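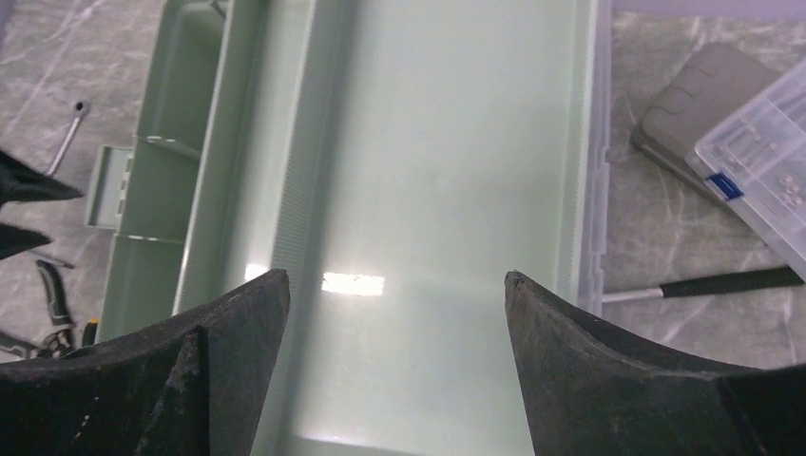
4. Setting up the drip tray and shelf unit

Read this section before you fill the Kavton propagator for the first time. You will need the shelf unit, the tray, the capillary mat and the bag of fixings marked S.

4.1 Choosing a place

Put the unit on a firm, level floor near a window. Leave a gap of at least 18 cm behind it for air to move and for the cable. It should not stand over a radiator or against an outside door.

CAUTION: The full unit is heavy. Do not drag it once the trays hold water.

4.2 Fitting the shelves

1. Stand the two side frames upright with the slots facing inwards.
2. Slide the bottom shelf into the lowest slots until it clicks on both sides.
3. Fit the middle and top shelves in the same way.
4. Push one fixing into each corner hole and turn it a quarter turn to the right.
5. Check the unit for rocking. Adjust the feet by hand. Do not use pliers.

Note: Units sold before June have screw-in feet. These need the longer fixings, part 248, sold separately by Steron.

4.3 Laying the mat

1. Rinse the tray in clean water and wipe it out with a soft cloth.
2. Soak the mat in a bucket until it sinks, then lift it out and let it drip.
3. Lay the mat flat in the tray, smooth side up. Press out any bubbles from the middle towards the edges.
4. Hang the narrow end of the mat over the lip and into the water tank.

Do not trim the narrow end. If it is too short to reach the bottom of the tank, the mat will dry out when the level drops.

4.4 Filling the tank

1. Pour in about 400 ml of tap water.
2. Wait until the whole mat feels damp. A new mat can take an hour or more.
3. Top up to the line inside the tank.
4. Set the pots directly on the mat. Pots with raised feet will not draw water.

CAUTION: Switch off at the wall before you lift a tray or top up the tank.

4.5 Cleaning

Empty the tank every 2 weeks and rinse the mat under the tap. Green growth on the mat is harmless but slows the flow of water. Do not use bleach or scouring pads on the tray, and do not put it in a dishwasher. Replace the mat when it stays stiff after soaking.

For lamp fitting and timer settings, go to section 5.

Shares 18 | Comments 2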